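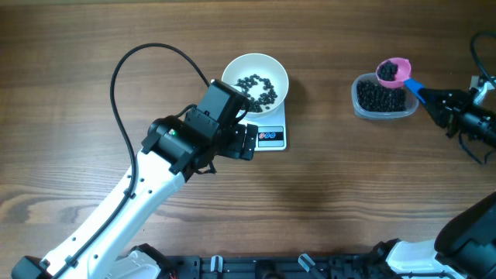

Joaquim Torres asks whether the Haltport site could buy a single arm this year and add the second when funds allow. The question has come up often enough that we will answer it in full in this thread.

Our position is that the arms should be purchased as a pair. Portioning dry goods by weight is a two-handed job at the bench: one arm at the scale and bowl, the other on the measuring cup. A one-arm quote would price a different task.

The capital request going forward in August is for 3 workstations, at Haltport, Budenwood and Fahy. Each comprises two arms with grippers, a wrist camera, a mounting rail and a bench scale.

Scales are budgeted separately, under consumables and small equipment. Sites have asked for laboratory balances. An ordinary digital kitchen scale is adequate for beans, and we would prefer to put that money toward spare gripper fingers.

Spares: $1,405 per workstation for the first year, covering fingers, cables and one replacement camera. Cables are the item most often left off site requests. Please include them.

Suppliers: 2 quotes are on file. Grernuvden's includes commissioning and operator training. The other does not, and sites comparing the two totals should add those costs before drawing any conclusion.

Benches are not included in the request. Sites are to confirm that the existing table will accept a rail along the front edge, and that there is a power outlet within reach – extension cords will not be approved.

Staff hours for refilling containers and clearing spills remain in each site's operating budget. Managers should not show a labour saving on this line in year one.

Revised request forms will be sent to all sites in July. Questions on the Fahy allocation may be posted as replies to this thread.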